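Student Teams Should Be Graded on Their Failures Log

By Hưng Mai

Posted in January

The manipulation elective at Dirkgate runs for one term and ends with a demonstration. Each team has a two-arm station, a tabletop, a set of kitchen objects and a task sheet. On the last afternoon the teams run their task in front of the class and the instructors. If the task finishes, the team gets most of its marks. If it does not, the team explains what went wrong and gets fewer.

I have helped supervise this course for three terms and I think the marking scheme is wrong. The demonstration should count for much less than it does. Most of the grade should come from the written record of failed attempts that each team keeps, or is supposed to keep, from the first lab session onward.

The case for the demonstration is easy to state. It has a fixed date and a visible result. It forces the team to integrate the parts. A grasp routine that works alone and a motion planner that works alone do not add up to a working system, and a public run exposes this quickly. I accept all of that. I would keep the demonstration. My objection is to its weight, currently 60 percent.

A single run is a poor measurement. Suppose a team has a policy that succeeds on half its attempts. It has an even chance of looking excellent on the day and an even chance of looking unprepared. The instructors know this, so they allow a second try, and sometimes a third. This improves the team's odds of showing something but does not improve the measurement much, because the retries are granted by mood and by how late in the afternoon it is. Two teams with the same system can leave with grades a full letter apart.

The weight also changes what students do in the last weeks. They stop exploring and start protecting. Objects get placed at the same spot every time. Tape marks appear on the mat. The lights are left at one setting. One team last year found that its plate grasp failed whenever the plate was turned to a certain angle, and instead of working on the grasp they chose plates that looked the same from every angle. Under our rules this was sensible. It earned them full marks and taught them very little about grasping.

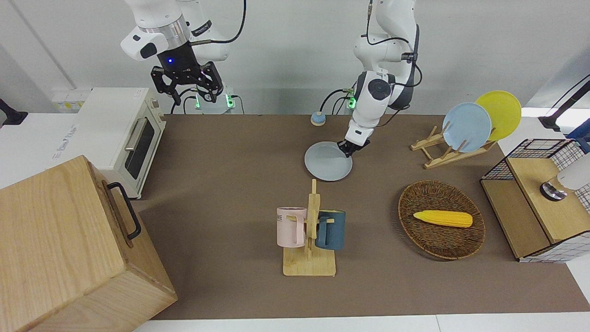 Plates are a good example of what the record would show. A plate lying flat is hard for a parallel gripper. The rim is low, the fingers need to get under it or pinch it from the side, and a small height error either presses the plate into the mat or closes on air. A plate standing in a rack is a different problem with the same object. Students who treat both as "pick up plate" write one line in their report. Students who log their attempts by starting pose soon have two tables that look nothing alike, and they begin to ask why. That question is the content of the course.

The same holds for mugs on a tree. Taking a mug off a peg requires the arm to move along the peg before it moves away from it. Pull too early and the whole tree tips. Most teams find this out within the first hour, correct for it by hand, and forget it. Almost none of them write down how far the mug had to travel before it was clear, or whether the number changed when the other peg was loaded. By the end of term the correction is a constant in a file with no comment next to it.

We do ask for a log. It is worth 8 percent of the grade and it is usually written in one evening. I have read logs that list 600 attempts with no failures described in more than four words. "Missed grasp" is the most common entry. "Dropped" is second. One team, working on the Drirnier task set, had 900 recorded attempts on disk and a log that summarized them in a paragraph. The recordings were good. I went through a portion of them afterward and found that a large share of the failures came from one arm waiting in a position that blocked the other. The team had spent three weeks tuning gripper force.

A better log does not need to be long. For each failed attempt I would ask for the starting arrangement, the step at which it failed, what the arm was commanded to do, what it did, and the student's guess at the cause. The guess is the important field. It can be wrong. It should be dated and left alone, so that a later entry can contradict it. I would grade the log on whether the guesses improve and whether the team tested them.

The usual reply from my colleagues is that students will game this too. They will invent failures, or fail on purpose, to fill the pages. Some will try. It is harder than it sounds. Every attempt on our stations is recorded, so a log entry can be checked against its recording in under a minute, and an invented cause tends to fall apart when the next entry has to follow from it. A staged demonstration is much easier to produce.

A second reply is that employers want to see things that work. I worked for a time at Velano, on a packing cell, before I came to teaching. We interviewed a good many graduates. All of them had a video of a robot doing something. The video told us that the thing had happened once. The useful part of the interview began when we asked how often it did not happen, and what they had tried. A few could answer with numbers. We hired from that group.

The third reply is about time, and it is the strongest. Grading a log properly takes longer than watching a run. With the current enrollment I estimate twice the staff hours. Nisbet, the other campus, tried a version of this and reduced the load by sampling: the instructor picks a handful of entries, pulls the recordings and grades those. Students do not know which entries will be chosen. I have seen the samples and they were enough to separate the teams.

My proposal for next term is to give the log 50 percent, the demonstration 20, and leave the rest for the code review and the written report. The demonstration would be five runs with object positions drawn by the instructor, scored by count, with no retries. The log would be due in parts, the first at the end of week two, before any team has a result it wants to protect.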